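Teaching the arms to tidy a shelf: what works for me

I've logged 2,961 demos at the Lalcombe bench now, all by remote control, and my best tip is boring: go slow near the shelf! Sponges are great to start on (soft, cheap, and they forgive a clumsy squeeze). Open the fingers wide before you come down, and finish one sponge before you go after the next.
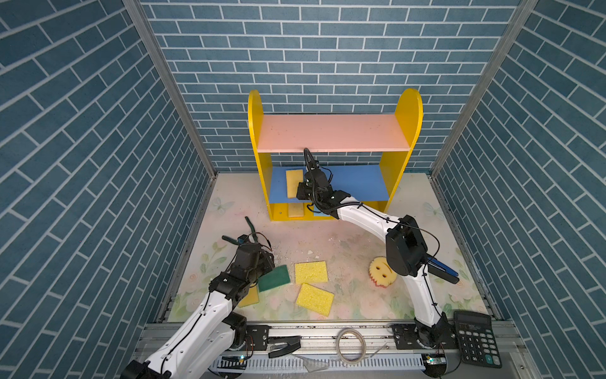
Oh, and if you fumble a grab, just back off and try again in the same take. I keep those. I tossed mine for all of December and wish I had them back.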